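Line Cook and Prep Cook, Doolan Kitchen

Posted 2021-07-26

Doolan Kitchen in Allatley is hiring 2 people for the fall season, one line cook and one prep cook. We are a neighborhood restaurant with a short menu that changes every few weeks, plus a private dining room used mostly for birthdays, rehearsal dinners and office parties. Both jobs are year-round.

The line cook works sauté and grill at dinner, Tuesday through Saturday, from 2 p.m. to close. You will set up and break down your own station, keep your labels and dates current, and help plate for the private room when there is a party. We want at least one full year on a line. Culinary school is fine but does not replace the year.

The prep cook starts at 7 a.m. and is out by 3. Work includes stocks, dressings, vegetable prep, portioning fish and receiving deliveries. No restaurant experience is needed if you have cooked for groups somewhere — a school, a camp, a church hall. You must be able to lift 50 pounds and stand for a full shift.

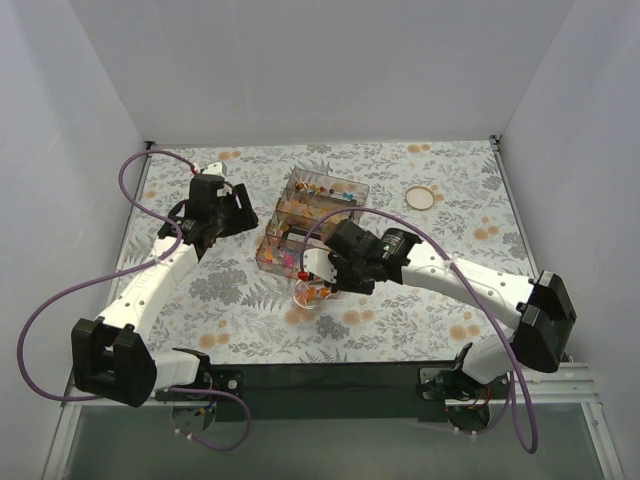
Pay and benefits

Line cook: $875 a week.
Prep cook: $543 a week during the first month, reviewed after that.

Both positions share in the kitchen tip pool, paid out every Friday. Staff meal is at 3:30 and is free, and prep cooks are welcome to stay for it. After 90 days you can join the health plan; we pay half the premium. We close for one week in late December and that week is paid.

Knives are provided, though most of our cooks bring their own. Aprons and side towels are washed by the house. You need your own black non-slip shoes.

How to apply

Send a resume or a short note about where you have cooked to Genowefa Sadowski, kitchen manager, or drop it off at 522 Fellitz Street between 2 and 4 p.m., Tuesday through Friday. Please do not call during dinner service. Say which job you want and when you could start.

Applicants we want to meet will be asked to come in for a paid trial shift of four hours. Line cooks will work alongside the current sauté cook and make one dish of their own for the staff. Prep cooks will follow the regular morning list. A county food handler card is required by your second week — we cover the fee.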